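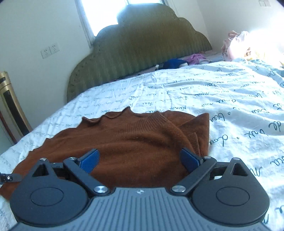
Serena Pagano objected at the first review that a wash label is written for the garment's worst case, and that a study of shrinkage in household knitwear should test what people do at home. The plan was changed after that review. The label temperature was kept as one condition and two ordinary household cycles were added.

1. Aim

To measure the change in length and width of knitted wool and wool-blend swatches after repeated washing, and to find out whether drying method or wash temperature has the larger effect.

2. Materials

Swatches were cut from two yarns, sold as Henska (pure wool) and Undberg (wool with nylon). All were knitted in plain stocking stitch on the same machine and left flat overnight before marking. Each swatch carried four cotton thread marks, set 200 mm apart in both directions. A total of 78 swatches passed the first check for even tension. Those with dropped stitches near a mark were discarded.

3. Method

Three cycles were used: hand wash at 20 degrees, machine wool cycle at 30 degrees, and machine mixed cycle at 40 degrees. Half of each group was dried flat on a towel and half was hung from one edge. Swatches rested for 23 hours before measuring, as early trials gave unsteady readings when the fabric was still damp at the seams. Measurements were taken with a steel rule by the same person throughout. Heriberto Solís repeated a portion of them without sight of the first set, and 404 paired readings were compared.

4. Results

The mixed cycle produced the largest change in both yarns. Henska lost more length than width, and the stitches were hard to tell apart by the fifth wash. Undberg changed less and kept a visible stitch pattern. Hanging stretched the hand-washed swatches lengthways — in two cases past their starting size — but made little difference to those already felted by the mixed cycle.

5. Sources of error

The machine does not report its true water temperature. The rule could be read to 0.5 mm at best, and soft edges made the thread marks drift. Spin speed was fixed by the chosen cycle, so its effect cannot be separated from that of temperature.

6. Further work

A second run should hold spin speed constant and add a whole garment, with ribbed cuffs and seams. The full table of readings is in Appendix B. Detergent doses are in Appendix C.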